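Odds and Ends, Table Two

December 1, 2024

The Kaewmanee drawer was due for clearing out in July. It is now being cleared out, a thing or two at a time, on the gridded table at Gornarport. The full list runs to 156 items, and whoever wrote it believed a kitchen and an armory belonged on the same page. Click through at your own pace.

7. Spoon and sword

A beige slotted spoon, and beside it a sword on a round polished base, standing upright and very pleased with its curly crossguard. The spoon has more holes. The sword has more opinions.

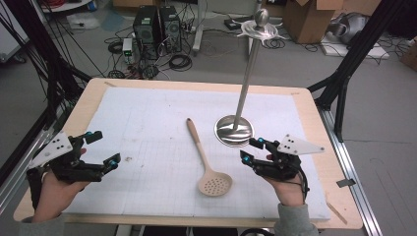
8. The table itself

White, with a faint gray grid that makes anything set down on it look like evidence. I have come to like it more than most of what was in the drawer.
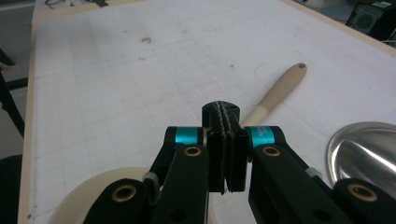 The grid also shows up my habit of putting everything back slightly crooked — a fault I had blamed on the old table for years. The spoon goes to the kitchen box next. The sword is listed under "misc., tall," and the Erkis shelf is too short for it, so it stays out until I find a better one.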